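# How to weigh a laying hen at home

I keep a small flock of heavy breed hens, and twice a year I put every bird on the scale. A hen in thick feathers can look fat when she is in fact thin, so I do not trust my eyes for this job.

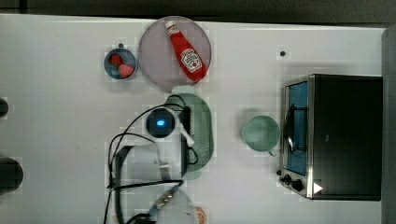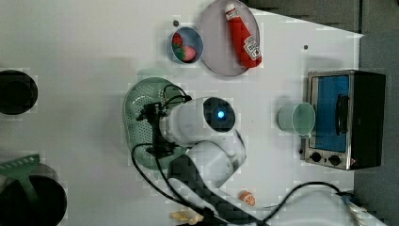
You need a kitchen or luggage scale that reads in grams, a bucket deep enough for the hen, a light cloth and a notebook.

1. Weigh in the evening, when the birds are on the roost and calm. The crop is full at this hour, so always choose the same time.
2. Put the bucket on the scale and press zero. If your scale has no zero button, write down the weight of the bucket. Mine is 1000 g.
3. Hold the wings closed with both hands and lower the hen into the bucket, tail first. Lay the cloth over her head – most hens stop moving then.
4. Wait until the number is steady, and write it next to her leg band number.
5. Feel the breastbone with two fingers before you put her back. If it is sharp like a knife, she is too thin.

My heaviest hen was 3683 g in March and the smallest pullet was 2153 g. A change of almost 100 g between two evenings is normal. If a hen loses more than this three times in a row, check her for mites and worms.

My neighbor Dale Bergeron hangs the bucket from a luggage scale. It also works, but wait for the bucket to stop swinging.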